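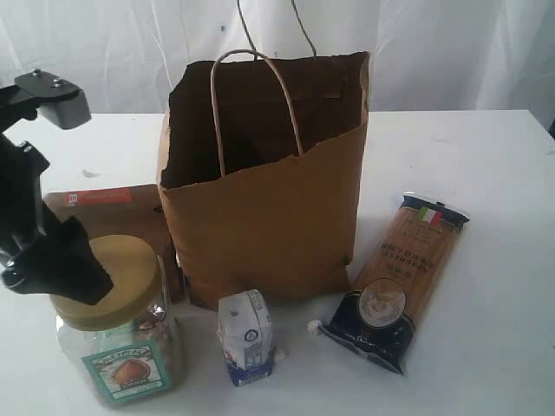 The Bag from Pullonden

My sister and I had a rule about our grandmother's packages: you didn't put one thing away until you had guessed who it was for. She sent them down from Pullonden every January, after the roads had been sanded, and she never wrote a label in her life. So there we were at my kitchen table, with one paper bag, one jar of nuts and a whole evening to argue in. I loved those evenings. I love them still!

"The jar is yours," my sister said. "She thinks you don't eat."

"She thinks you don't eat," I said. "She thinks I don't sleep. Nuts are for eating. If it was mine it would be chamomile."

My sister held the jar up to the lamp and turned it. Our grandmother saved every jar that ever came into her house and washed them out in the laundry sink, and she had very strong feelings about lids. A good lid went round one and a half times and then stopped dead. A bad lid kept going. She had once walked back to the shop in Dunmore, fourteen blocks in new shoes, to return a bad lid (only the lid, she kept the jar).

"One and a half," my sister reported, trying it. "Stops dead."

"So it's a good one. She wouldn't give a good one to you, you never send them back."

"I sent back two at Thanksgiving!"

She had, too, wrapped in a bath towel, and one of them still had a bit of plum in the bottom. We heard about the plum until spring.

The bag was a different matter, and I'd been saving it. Our grandmother was wild about paper bags. She kept them flat behind the refrigerator, sorted by size, and if you pulled one out too fast the whole row came sliding after it like a deck of cards. When we were small she let us draw on the ones with torn bottoms. I did horses. My sister did the Irkska ferry, over and over, with smoke coming out of it, and she put so many people on deck that you couldn't see the rails. We wore the drawings as hats. We wore them to the actual ferry once, and the man who took the tickets saluted us, and I don't think I have ever been prouder of anything.

"You do the inside," my sister said. "I did the inside last year."

This was the best part and she was giving it to me! I put my whole arm in, up past the elbow, and felt along the bottom, and there was the fold where our grandmother always tucked the note. She folded her notes so small that you needed a fingernail to get them started. I got it started. It took me three tries and my sister was practically climbing on the table.

It was written on the back of a bus ticket, number 951, the Jakura line, in pencil.

"Read it, read it!"

"Roast these at low heat," I read, "for 15 minutes and not while talking on the telephone."

"That's you," said my sister, delighted. "That is absolutely you. You burned the last ones."

"You were the one on the other end of the phone."

"Keep going."

"Half for the cake and half for the walk. I am coming on the early bus. Bring the bag to the station, I will want it for the way home."

We looked at each other. She hadn't been down to see us in years. She didn't like the bridge at Jakura, she said it hummed, and she'd told us so many times that we had stopped asking and just went up to her. And now here she was on the back of a ticket, coming on the early bus and already planning what she would carry home!

"What walk?" my sister said.

"The harbor. It has to be the harbor. She wants to see the ferry."

"The ferry's in dry dock till March."

"She'll want to see it in dry dock, then. She'll want to tell them what they're doing wrong."

My sister was already opening cupboards. We had flour, we had eggs, we had the round pan with the dent in it. We had no brown sugar at all, so she put her coat on over her pajamas to go and knock at number 56, where they always had some. At the door she turned around.

"So who was it for?" she said. "The jar. We have to say, or we can't open it."

I thought about it properly, because it was a rule.

"Her," I said. "She sent it down ahead so she wouldn't have to carry it."

My sister laughed so hard she had to hold the doorframe, and I could hear her laughing all the way down the stairs. I turned on the oven, low, and took the phone off the hook.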